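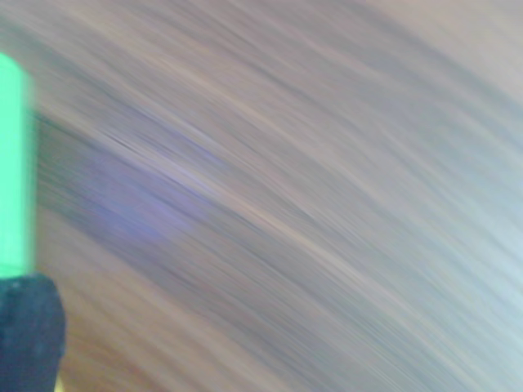 **To:** Laine Kazlauskienė, Jaunzems
**From:** Chaiwat Srisuk, Prevulville site
**Period ending:** 19 March 2022
**Re:** Stationery sorting and storage, second progress report

## Status

The work is on schedule against the revised plan agreed in February. Sorting of loose stationery at the Prevulville site is complete for the writing and adhesive categories. Paper goods have been started but not finished. Of the 276 items on the intake list, 195 have been assigned to a category and a storage location. The remainder are paper goods and mixed items awaiting a decision from Aušra Kļaviņa on the category scheme.

## Work completed

- Intake list reconciled with the purchase records supplied by Wukix.
- Category labels printed and applied to the cupboard shelves.
- Adhesives separated into stick, liquid and tape. Liquid glue is stored upright on the lowest shelf.
- Desk procedure revised to version 2 (Reet Lūse).

Under the revised procedure, items are placed on the tabletop one at a time in front of a shallow open tray, and are moved into the tray once their entry has been checked. The earlier version allowed items to be tipped out in a batch, which led to duplicate entries for markers and glue sticks. Those entries have been corrected.

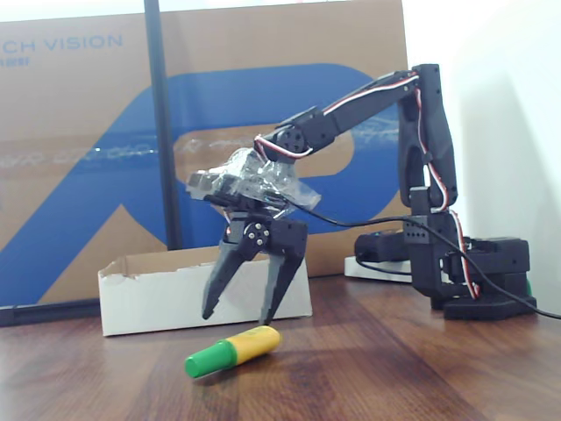 Glue sticks are entered by body and cap colour, as the printed labels are not a reliable guide to the supplier. A stick with a yellow body and a green cap is one entry; the same body with any other cap is a separate entry and is queried. Caps are to be on before an item goes to the tray.

## Issues

1. **Trays.** The white cardboard trays are not holding up. Torn rims make it difficult to fix a label to the wall of the tray. Algirdas Petrauskas has requested a price from Proron for 50 rigid replacements — delivery terms are still outstanding.
2. **Category scheme.** Correction tape is listed under both adhesives and writing. We have held 43 items until this is settled.
3. **Desk space.** The table is also needed for other work, so sorting is limited to mornings.

## Budget

Spending to date is within the approved allocation. Labels cost slightly more than forecast and the difference was covered from the printing line. If the rigid trays are approved, we will ask to move the unspent shelving amount to cover them.

## Next period

- Finish paper goods and close the intake list.
- Settle the placement of correction tape.
- Replace trays, subject to approval.
- Run a spot check of the adhesive shelf against the list, to be done by someone who did not make the original entries.

A decision on the tray purchase is requested before the next report is due.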